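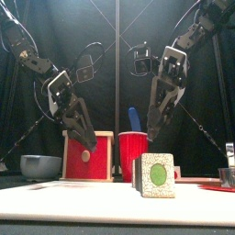 Two arms over a red box and a red cup.

Unit 5: Crew Handover and Docking
Intro to Human Spaceflight — Section B
Instructor: Despina Nistor
Handout posted 15 March 2025

Read this before the lecture. The terms in the first part will be on the board and I won't stop to define them again.

Why crews overlap
A station that is staffed all year needs one crew to arrive before the last one leaves. The days when both are on board are called the handover. The outgoing crew shows the new people where things are stored, which equipment has been acting up, and how the daily schedule really runs. Written procedures cover most of this, but stowage changes faster than the paperwork does.

A direct handover has both crews aboard together. An indirect handover has a gap, and the new crew works from notes, video and calls with the ground. Indirect handovers save supplies and free up a docking port sooner. They also cost the new crew time in the first two weeks.

Terms
Rendezvous: matching the orbit of the station and closing the distance.
Hold point: a planned stop on the approach where the ground and crew decide whether to go on.
Keep-out sphere: the zone around the station, 200 meters in radius, that a visiting vehicle may not enter without a "go."
Soft capture: first contact and latching. Small motions are still being damped out.
Hard capture: hooks closed, seal compressed, vehicle rigidly attached.

Docking and berthing are different things. In docking, the vehicle flies itself into the port. In berthing, it stops nearby and is grabbed by an arm, then moved to the port. Students mix these up every year.

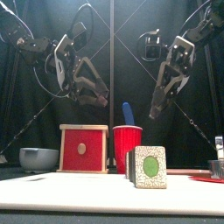

Worked problem: closing time
A vehicle waits at the 200-meter hold point. It is cleared to approach at a steady 0.1 meters per second. How long until contact?

Time = distance / speed = 200 / 0.1 = 2,000 seconds, a little over 33 minutes.

Real approaches slow down near the port, so treat this as a first estimate. In the homework the Kesora capsule takes 2,003 seconds over the same distance. Work out its average speed and say whether the difference matters. Show units at every step.

After contact
The hatch does not open right away. The crew checks the seal for leaks, brings the pressure on both sides to the same value, and only then opens up. Allow two hours in your timeline — groups that leave this out lose points.

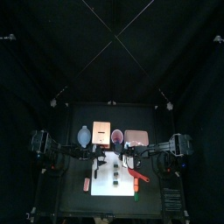
Black-walled enclosure with an arm on each side of the table.

Homework
1. Problems 1 to 5 from the Serham problem set.
2. Read Roman, "Rotation Planning for Small Stations," through page 26. Skip the appendix.
3. Draw up a handover timeline for the Plisten station, with four people leaving and four arriving. Mark the docking, leak check, hatch opening, handover days and undocking. One page.

Grigore Roman will take questions on the reading in the second half of class. Hand in the timeline on paper. Late work goes in the box outside Hodoroagă 26.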